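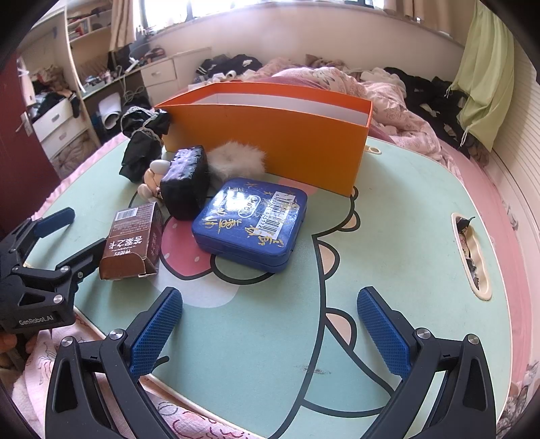 3.2. La superficie provisional como unidad de análisis

En los estudios sobre el orden doméstico se suele distinguir entre el lugar donde un objeto se usa y el lugar donde se guarda. Esta distinción es útil para la cocina o para el baño, pero en el dormitorio resulta insuficiente, porque una parte grande de las cosas pequeñas pasa mucho tiempo en un tercer lugar, que en este trabajo llamamos superficie provisional. Con este término nos referimos a un plano que no pertenece al mobiliario fijo y que se coloca encima de otro para reunir objetos antes de decidir su destino. El caso que tratamos en esta sección es una alfombrilla redonda de color verde menta, con la cara de un personaje de dibujos animados, puesta sobre una cama con ropa de color rosa. Encima de ella se encuentran cosas que en un inventario clásico irían a categorías distintas: una lata cuadrada azul oscuro con caligrafía china dorada, un pompón blanco de aspecto peludo, una figurita beige, una tela negra con borde de encaje y un envase de cartón marrón tumbado de lado. Detrás de estas cosas está una caja de papel naranja, abierta y con el interior blanco.

La alfombrilla tiene un asa ovalada recortada cerca del borde. Este detalle nos parece importante, ya que una superficie con asa se puede levantar y mover, y por lo tanto admite un uso que la colcha no admite. La cama, en cambio, es un plano que cada noche debe quedar libre. De esta diferencia resulta una presión de tiempo que varias personas participantes mencionaron en las entrevistas con palabras parecidas: lo que está sobre la cama tiene que irse antes de dormir, lo que está sobre la alfombrilla puede esperar en el suelo hasta mañana.

3.3. Material y procedimiento

El corpus del proyecto Nandine reúne 3129 anotaciones de objetos, hechas en 12 viviendas de alquiler durante el mes de septiembre. De estas anotaciones, 782 corresponden a objetos que se hallaban sobre una superficie provisional en el momento de la visita. La codificación fue realizada por dos personas de manera independiente, y los desacuerdos se discutieron con Loubna Hegazy, responsable del libro de códigos. La versión del libro que usamos aquí está cerrada con fecha de 15 de octubre de 2025, y los cambios posteriores no se aplican a esta sección.

Cada objeto recibió tres códigos. El primero describe su función declarada por el habitante (adorno, higiene, papelería, alimento, prenda, envase vacío, otra). El segundo describe su relación con un recipiente: dentro, apoyado contra él, o separado. El tercero recoge si el habitante podía nombrar un sitio definitivo para el objeto cuando se le preguntó. Los cojines, las mantas y la ropa amontonada alrededor se anotaron como entorno y no como objetos, aunque reconocemos que esta decisión es discutible – sobre todo en los dormitorios pequeños, donde la ropa ocupa la misma cama en que se hace la clasificación.

3.4. La caja abierta y su borde

El recipiente más frecuente en nuestro corpus es la caja de cartón o de papel que llegó a la casa con otro contenido. Los habitantes no la consideran un mueble ni un organizador, y por eso en la entrevista casi nunca aparece de manera espontánea. Sin embargo, cuando se observa el momento de ordenar, la caja tiene un papel central. La figura 2 muestra la alfombrilla con la caja naranja en el centro, y permite comparar los códigos «dentro» y «apoyado». 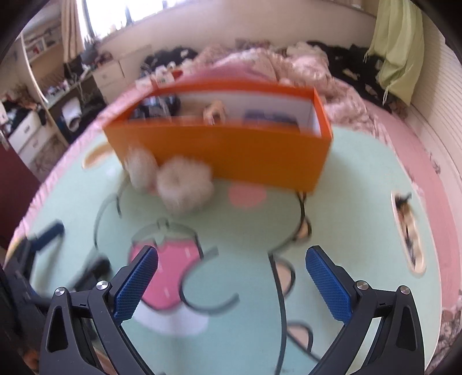 Figura 2. Caja naranja abierta sobre la alfombrilla, con una figurita de animal entre los objetos del interior y dos pompones de color crema apoyados en la cara delantera.

Los objetos del interior están uno al lado del otro a lo largo de la caja: la figurita en medio, un objeto oscuro con una parte plateada a la izquierda y otro azul y morado en el extremo derecho. Los pompones, en cambio, quedan fuera, aunque tocan la caja. En la primera versión del libro de códigos estos casos se anotaban como «separado», y así perdíamos una información que después resultó necesaria. Un objeto apoyado contra un recipiente suele tener con él una relación: es demasiado blando para mantener su forma bajo otros, o demasiado voluminoso, o pertenece a otra cosa, como un llavero o un gorro. Preferimos no decidir entre estas explicaciones a partir de la sola posición, y por este motivo el código «apoyado» es descriptivo y no supone ninguna intención.

También se debe comentar el cordón negro que baja por la alfombrilla, a la derecha. Los cordones, cables y cintas fueron la clase con peor acuerdo entre codificadores. La dificultad es doble. Por una parte, no siempre se puede saber si un cordón es un objeto propio o una parte de otro. Por otra parte, su extensión hace que pueda estar al mismo tiempo cerca de la caja y lejos de ella. Siguiendo la propuesta de Riis para objetos lineales, anotamos la posición del extremo visible más próximo al recipiente, y cuando no era posible distinguirlo, el objeto se marcó como dudoso.

3.5. Límites de la observación

La superficie provisional es, por definición, inestable, y una sola observación no permite decir si una cosa entra en la caja o sale de ella. Tampoco el código de función resuelve el problema, porque una lata puede ser envase para una persona y adorno para otra. En las viviendas donde fue posible hacer una segunda visita, el equipo de Flullik preguntó por los objetos marcados como «sin sitio definitivo», y estas respuestas se analizan por separado en la sección 4 – junto con los casos en los que el habitante cambió la categoría de un objeto entre una entrevista y la otra.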